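Blog > Robots > Teleop diary

Quick one before bed, kettle's on.

Finally got the sim going with the hand controllers. Darlene Petrenko lent me her old pair (thanks Darlene, you'll get them back in December, promise) and the Surdu plugin stopped crashing once I'd put the update rate down. No idea why. Not asking.

So the plan. I drive the robot by hand, it records everything, then the Windamine trainer chews on my runs overnight and tries to copy me. 3000 frames per run is the cap, anything longer just gets chopped. My first go used the lot and I'd barely turned round.

Things I've learned so far:

- slow hands. Slower than that.
- if I dither, it learns to dither. Watched a replay at 900 frames and it did my exact little wobble, very embarassing
- bin the bad runs straight away or you'll keep them out of laziness
- arms in before going anywhere narrow. Left one especially, I always forget it

Last point is tonight's problem. Big brown panels either side, corridor up the middle, and I'm looking down over the white body trying to judge the gap. Depth is horrible. The table and the plant at the far end look miles off and I keep wanting to rush at them. Three tries, three binned. 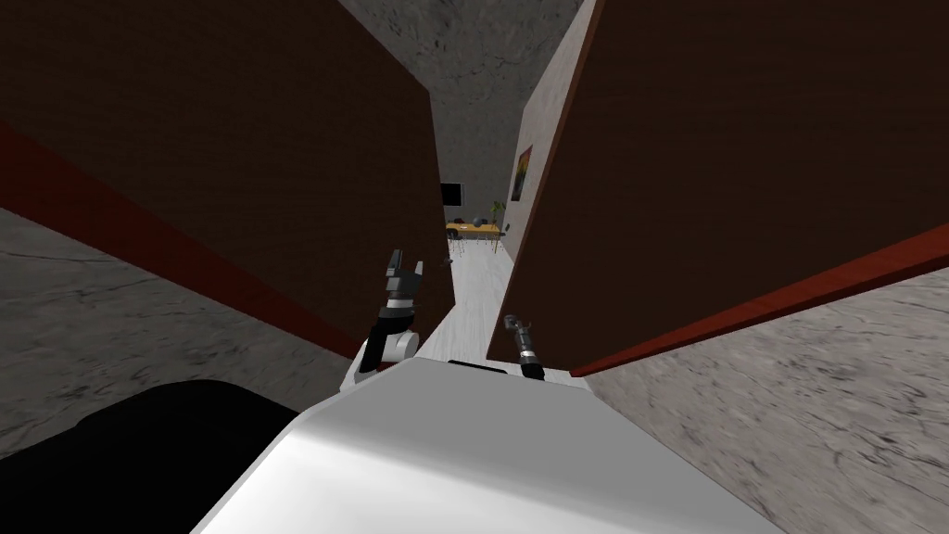
Next up

Same route but with the Kundport gloves, if they ever turn up from Ostitz. Then picking something up off the table. Maybe. Wrists hurt, going to bed, will fix typos tommorow.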